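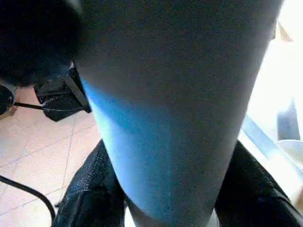

3.2 Color judgments under mixed lighting

Figure 4. A pale gray surface with a cyan-blue tint along its left side.

Gray is a wonderful test case for anyone who cares about how people name colors. Ask a room full of readers what color a gray surface is and most will say gray, even when part of it looks plainly blue. In Figure 4 the blue is strongest at the left contour and fades into neutral gray lower down, so there is no sharp line where one name ends and the other begins. We wanted to know where people would draw that line for themselves.

We recruited 178 adults in Sarley and Pondadano and gave each of them 32 printed cards, all of them smooth blends from gray to blue. The cards were shown under 2 lamps, one warm and one cool, with a short break between. Participants marked the point at which they would stop saying "gray" – no other instructions were given.

The spread of answers was a real delight to work with. Under the warm lamp, the Sarley group placed the border well into the blue half of the card, while the Pondadano group moved it back toward the gray. Under the cool lamp the two groups nearly agreed. Grewal's earlier pilot in Bako had hinted at this pattern, but with too few cards to separate lamp from town. We return to the town effect in Section 4, where the naming habits of painters and printers are treated separately.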